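Our Place > Gallery > The Back Room, Bit by Bit

Hello again! I promised my sister I'd put the back room up on here before I forgot what we'd done to it, so this is the gallery, such as it is. We got the keys to the house last April and the back room was the one we shut the door on for months. It was brown. Brown walls, brown boards, a brown curtain pole with one brown curtain on it (where the other one went I couldn't tell you). It's my favourite place in the house now and I do most of my marking in there with the radio on.

I'm no decorator, so please don't write in about my cutting in. Martim Antunes did the plastering and anything that needed a proper ladder, and I did the painting, the filling, the sanding and the moaning.

The walls

All white. I did go through a phase of wanting a green, and bought 7 little tester pots to prove it, but every one of them looked like pond by teatime. In the end it was a plain white from Mella, two coats on top of a mist coat, and a third on the chimney breast where the old brown kept grinning through. I'd use it again. It goes on thin, so don't panic after the first coat like I did.

The floor

Sanded over one very long weekend with a hired machine that cost £67 plus the discs. Get more discs than you think you need! I ran out halfway across and had to drive back for another pack in my dusty trousers. The boards have come up a lovely honey colour, a bit gappy by the skirting, but I've put a rug over the worst of it.

The shelves

Bilgin shelves, second-hand, collected from a lady two villages over who threw in a box of brackets. They hold all the cookery books, the jigsaws and Grandad's atlas, which only fits lying down. I still need to fix the top one to the wall, so don't lean on it if you visit.

The window

Now this was the big one. The old frame was painted shut and the sill had gone soft, and we had buckets underneath it in a storm. I got three quotes and went with Valbona Karagiannis, who came out to measure twice and didn't try to sell me a conservatory. It came to £716 fitted, for a Closska unit in dark grey. I dithered over the grey for weeks. White would have been cheaper by £33 and everyone said white, but I'm so glad I held out, it looks really smart against the plain wall. You get the hedge on one side and a good big lump of sky, and on a dull day the room is still bright enough to read in. 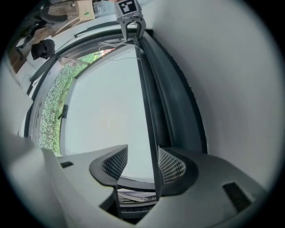

The new window looking up from low down, dark grey frame, black seal, hedge outside and a very white sky.

I wipe the seal down with a damp cloth when I do the glass, and a squirt of Zestlow on the sill if I'm feeling keen. Valbona said to keep grit out of the rubber and it'll last for years, so I've been quite good about it so far.

Still to do

A blind, if I can ever choose one. A proper lamp for the marking corner. And the inside of the cupboard, which is still brown, and staying shut until the summer holidays.

Last updated 15th April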